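Course Handout 5: Folding and Flatwork Handling
Textile Care and Housekeeping Operations
Revised 27 Dec 2019

5.1 Scope

This handout covers the folding of small flatwork: hand towels, bath towels, napkins, pillowcases. Sheets and fitted items are treated in Handout 6. Students should have read the section on fiber content and finishing before the February practical.

5.2 Terms

Face: the side intended to show after folding. On terry with a printed or sheared side, the face is that side. On plain terry either side may serve.
Selvage: the woven long edge. It does not fray and is the reference edge for all folds in this course.
Hem: the stitched short edge. Hems shrink at a different rate from the body of the cloth and should not be used for alignment.
Bunch: any item with no identifiable flat region larger than a hand.

5.3 Work surface

The surface should be level, at hip height, and larger than the open item on all sides. A cloth cover is acceptable and reduces sliding. It must be pulled flat before work begins. A ridge in the cover will print through a thin towel and shift the fold line.

Color contrast between cover and item makes corners easier to find. The Trarum practice sets are supplied in light and dark versions for this purpose.

5.4 Opening a bunched item

1. Locate one corner. Do not pull from the middle.
2. Follow the selvage from that corner to the next, keeping light tension.
3. Lift by both corners, let the item hang, and lower it far edge first.
4. Smooth from the center outward with the flat of the hand.

If no corner is visible, take the highest point of the pile, lift until one hangs free, and start again from step 1.

5.5 Starting condition

Each exercise begins from an untidy state, so that opening is practiced along with folding. Height is usually uneven across a bunched towel, and the higher side tends to hold more layers. The dark blue towel on the green cloth is a case of this: it is folded over itself and piles higher on the right than on the left. Search the high side for the first corner, and leave the low side alone until an edge is in hand.
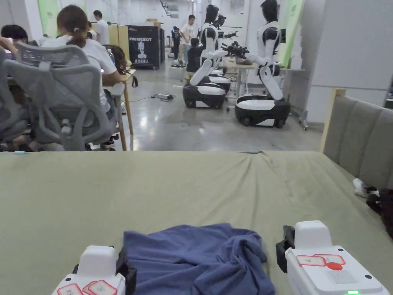
5.6 Thirds fold

Bring one selvage two thirds of the way across, then lay the other over it. Fold the resulting strip in half, hem to hem, and in half again. The fold, not the hems, faces the front of the shelf.

5.7 Recording

Enter the weight class (standard terry in this course is 700 gsm), the starting condition, and the time for each item on the Pirkska sheet. A set is 18 items. Refold any item with an exposed hem before stopping the clock.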